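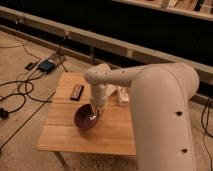 BRIDUVO, June

Kitchen corner: bowls, tables, and the Wednesday swap

Quick one this month, the oven timer is going and I have bread in.

First, the bowls. Yes, the deep maroon ones. Several of you wrote in after the last issue asking if they were any good for everyday use or just for looking at. Everyday. I've had mine on the go since winter and it gets used for everything, salad, dough, keys, peas for shelling. Glossy reddish-brown color, looks darker down inside. Looks very nice on a honey-colored wood table, which is what most of us seem to have.

Nikolovski on the corner has them at 17 each, or 3 for less if you ask at the counter and don't mind waiting. They do not do gift wrap. Please stop asking them for gift wrap.

Care: warm water, soft cloth, dry it right away. Don't stack them wet, they stick and then you're standing there twisting. Felt circle between each one if you stack at all. Cut up an old sweater, works fine.

Second, low wood tables. We talked about these at the last swap and I said I'd write it down so here it is. If yours has plank seams on top, crumbs WILL get in there. Dry brush first, along the seams, not across. Then a damp cloth. Then oil, thin coat, leave it overnight, wipe off whatever is still sitting on top in the morning. I use the Wakby oil but any food safe one is ok. Twice a year is plenty. Mateja Georgiev does hers every month and it does look better than mine, I admit it.

Flour paste in the seams: wooden toothpick. No knives. I have the scratch to prove it.

Serving bowls go on a mat if the table is freshly oiled. Give it a full day before you put anything on it, longer if its humid. Ring marks come out with fine sandpaper and patience but you have to re-oil the whole top after or it goes patchy.

Third, swap. Wednesday, 6:30, Clirnent hall, side door. Bring up to 3 kitchen things in working shape. Bowls, boards, pans, tins with there lids. No chipped rims please, we ended up with a whole crate last time and somebody had to carry it out to my car. Small tables welcome if you can carry it in yourself. We had 80 people through in spring and there is one hand cart.

Still looking for: a big colander, cooling racks, anybody's spare rolling pin. And whoever left the blue casserole lid behind, it's on the shelf in room 202, come get it.

Recipes for the July issue to me by the end of the month. Cold soups especially. Handwritten is fine if I can read it. Bread's done, got to go.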